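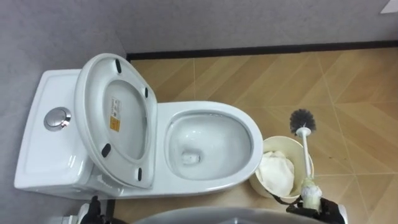 Der Kurs fängt um halb fünf am Nachmittag an, und als ich um zwanzig nach vier ankomme, sind schon fast alle da. Es riecht nach Kaffee, jemand sucht ein Ladekabel, und auf dem Whiteboard steht in großen Buchstaben »Griff VOR Bewegung!!!«. Ich bin zu Besuch bei Skirkuler, der Robotik-AG am Berufskolleg Kuvomdale, die gerade für den Zulel-Wettbewerb arbeitet. Das Thema in diesem Jahr: Hausarbeit. Und zwar die, um die sich in jeder WG alle drücken.

»Wir hätten auch Tischdecken nehmen können«, sagt die Kursleiterin und lacht. »Das stand auf der Liste, das machen die meisten. Aber meine Leute wollten unbedingt das Klo.« Abgestimmt wurde im November, und die Entscheidung fiel wohl ziemlich schnell.

Ich setze mich zu ihr und zu zwei Schülern aus dem zweiten Jahr, die für Arme und Greifer zuständig sind. Meine erste Frage ist natürlich die naheliegende: Was ist daran so schwer? Bürste rein, schrubben, fertig.

»Das dachte ich auch!«, ruft der Jüngere der beiden. »Ich hab gesagt, gebt mir einen Nachmittag.« Daraus sind dann Monate geworden. Das Problem fängt schon beim Stiel an, erklärt er mir. Der ist glatt und dünn, und die Finger müssen weit hinten zupacken, damit vorne genug Länge bleibt. Greift der Roboter ein bisschen schief, zeigt der Bürstenkopf am Ende ganz woanders hin. »Ein kleiner Fehler in der Hand ist ein großer Fehler in der Schüssel«, sagt er, und seine Kollegin verdreht die Augen, weil er diesen Satz offenbar in jeder Sitzung bringt.

Sie selbst kümmert sich um den linken Arm, und darüber redet sie mit einer Begeisterung, die ansteckt. »Alle gucken immer auf die Hand mit der Bürste. Aber die andere muss ja auch irgendwohin! Du stützt dich zu Hause doch auch ab.« Sie macht es mir an der Tischkante vor — linke Hand fest, rechte Hand locker — und ich probiere es gleich nach (und ja, sie hat recht, ohne Abstützen wackelt man rum).

Dann geht es ums Aufzeichnen. 2.721 Durchläufe hat die Gruppe bisher gespeichert, und 219 davon hat sie wieder aussortiert. Warum so viele? »Das sind wenige«, sagt die Kursleiterin trocken. Bei manchen war der Griff verrutscht, bei anderen hatte jemand vergessen, die Aufnahme zu stoppen, und man sah minutenlang einfach nur Fliesen. Angesehen haben sie die trotzdem alle, von vorne bis hinten. Das ist bei Skirkuler Pflicht, und es ist nach einhelliger Meinung der unbeliebteste Dienst im ganzen Kurs.

Wie kommt der Bürstenkopf denn nun an die Innenwand, frage ich. »Von schräg oben«, sagt die Schülerin. »Und dann am Rand entlang, oberhalb vom Wasser. Erst mal nur da.« Unter Wasser zu schrubben steht zwar auch auf dem Plan, aber die Spiegelungen machen der Kamera zu schaffen. Weißes Porzellan, klares Wasser, Deckenlicht: »Schlimmer geht es kaum. Mit einem knallroten Klo wären wir längst fertig.«

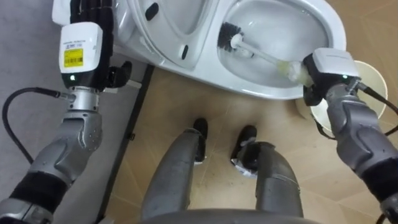 Was beim Wettbewerb zählt

Die Regeln von Zulel haben sie ausgedruckt an die Tür gehängt, mit reichlich Textmarker drin. Jedes Team hat 3 Versuche, der beste wird gewertet. Wer 70 Punkte schafft, kommt in die Endrunde. Abzug gibt es fürs Fallenlassen, fürs Anstoßen und dafür, dass jemand von außen eingreift.

»Beim letzten Punkt sind wir schlecht«, gibt der Schüler zu. »Man will halt immer helfen.« Die Kursleiterin hat deshalb eine Regel eingeführt: Hände in die Taschen, sobald ein Durchlauf gestartet ist. Ich ertappe mich später selbst dabei, wie ich einen Schritt nach vorne mache.

Den größten Respekt haben sie übrigens vor dem Team Myklebust, das schon im Vorjahr dabei war. »Die sind sauschnell«, sagt die Schülerin. »Aber wir sind gründlicher. Glaube ich. Hoffe ich!«

Zum Schluss will ich noch wissen, ob die beiden nach all dem zu Hause freiwillig das Bad putzen. Langes Schweigen, dann Gelächter. »Seitdem ich weiß, wie kompliziert das ist, hab ich eine viel bessere Ausrede«, sagt er. Sie putzt, behauptet sie jedenfalls, und achtet dabei jetzt ständig auf ihre linke Hand.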